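Dorkthorpe pupils to start the new term with a full pencil case

Senavska, the school stationery supplier, will provide a filled pencil case to every child starting at Dorkthorpe's primary and secondary schools this September. A total of 976 cases will be given out under the Ready to Write scheme, which is run jointly with the Orkier Trust and paid for in full by the two organisations. Families will not need to apply, and there is no means test.

The scheme follows a trial held last year at one primary school in the town, in which 137 pupils received a case on their first morning. Teachers at the school reported that fewer lessons began with a search for something to write with, and that children were more willing to lend and borrow when everybody had the same set. The trial also showed which items were used and which were not. Glue sticks were finished by half-term. Protractors, in the younger classes, were hardly touched, and they have been removed from the primary set.

Each primary case will hold two pencils, a rubber, a sharpener with a lid, a short ruler, a glue stick and a set of colouring pencils. The secondary case will add two pens, a protractor, a pair of compasses and a highlighter. Refills will be kept in school offices and may be asked for at any time during the year without charge.

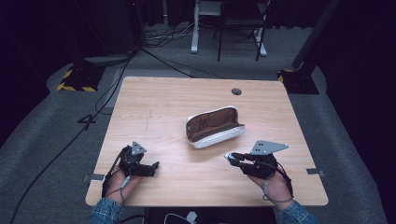
The choice of case was given as much attention as its contents. Schools taking part in the trial asked for something that a child could open fully on a desk, see into at once and close without help. Narrow tubes were found to be unsuitable for younger pupils, who tended to tip everything out to reach a single item. A soft lining was also requested, as hard boxes were felt to be too noisy in a quiet classroom. The design with a white outer shell, a brown fabric lining and a white edge to the zip was well liked by staff, who noted that a pale outside leaves plenty of room for a name. Parents and carers are asked to write the child's name and class on the case before it is brought into school.

Packing will take place during August at the Ó Ceallaigh Hall, which has kindly been made available free of charge. Cases will be packed in boxes of 38 and labelled by school and year group. Deliveries will be made in the last week of the holidays, so that classroom staff are able to place the cases on desks before pupils arrive.

Pupils who join a Dorkthorpe school later in the year will also be included – a further 48 cases are to be held back for this purpose, in addition to the total given above. Schools may request these by telephone or in writing.

Senavska and the Orkier Trust will review the scheme in March. Schools will be asked which items have run out, how well the zips and linings have lasted, and whether the set for older pupils should include a calculator. A decision on a second year will be announced before the summer.

Notes for editors
Senavska supplies stationery and classroom goods to schools. The Orkier Trust makes grants for the education of children in Dorkthorpe and the nearby villages. Requests for interviews should be sent to the Senavska press office, which is open until 5pm.

Comments (4)

mumofthree_dt
Very pleased with this. Does it cover reception as well or only from Year 1?

Senavska Press Office
Reception pupils are included and will receive the primary set.

Old Fernsider
Good idea but white? Mine would be grey by October. Can they go in the wash?

R.T.
Please keep the compasses in for secondary, we bought three pairs last year and lost every one of them.

Contact the press office | Copyright Senavska. All rights reserved. | Back to top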